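The little green cooker on the gray table

January 8, 2026

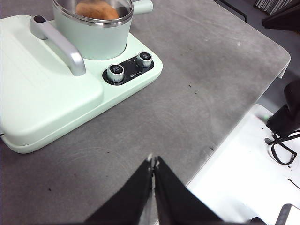 I had promised myself a quiet start to the year with no new kitchen things, and I lasted just over a week. My neighbor Merike Dambrauskienė was clearing out before her move to Viltum, and she knocked on my door with her arms full and said I could have it if I promised to use it. A griddle on one side, a pot on the other, two knobs up front, and the whole thing in mint green, which happens to be a color I can't say no to (ask my husband about the bathroom).

So it has taken over one end of the gray table, the one we bought in June when we finally gave up on the wobbly one. I love that table even though it shows everything. It has scuffs in little circles from I don't know how many mugs and bowls, and there are always a few crumbs no matter how recently I wiped it. I used to fuss over that. These days I give it a swipe with a damp cloth after supper and go sit down.

What I like best so far is having a flat side and a deep side in the same spot. On a normal morning I used to have a skillet on the stove, a saucepan behind it, and a trail of drips between the two. Now the eggs go on the griddle and the oatmeal goes in the pot, and I can do all of it while sitting down, if I'm feeling lazy, with my coffee next to me. The griddle lid has a nice big silver handle across the top, and when the lid is down I've got a bit of extra flat space, though I've learned to let it cool off completely before I set my mail on it. We don't need to talk about the electric bill from that one.

The knobs took some getting used to. The writing on the panel is small and white on black, and without my reading glasses it might as well be decoration. Merike told me she just went by feel, and after a few slightly dark pancakes I've started doing the same. I turn the knob lower than I think I should, wait longer than I want to, and things mostly come out fine.

I did measure the counter before deciding it would live on the table. Our kitchen in Vernusitz is narrow, and with the toaster and the bread box there was simply no way. My husband suggested giving up the bread box and I pretended not to hear him! The table is closer to an outlet anyway, and the cord barely peeks out at the corner of the base so I'm not forever catching my sleeve on it.

Next on my list is my aunt's barley soup, the one from Taltard with the smoked sausage and far too much dill. She made it in a pot you could have bathed a child in, so I'm going to have to cut the recipe down to a quarter, and my fractions were never good. Maybe a half batch, in two rounds, with one for the freezer. If any of you have cooked barley in a small electric pot like this, please tell me in the comments how much water you used, and whether it stuck to the bottom. I bought two bags of the stuff yesterday and I'd like to get started before the weekend.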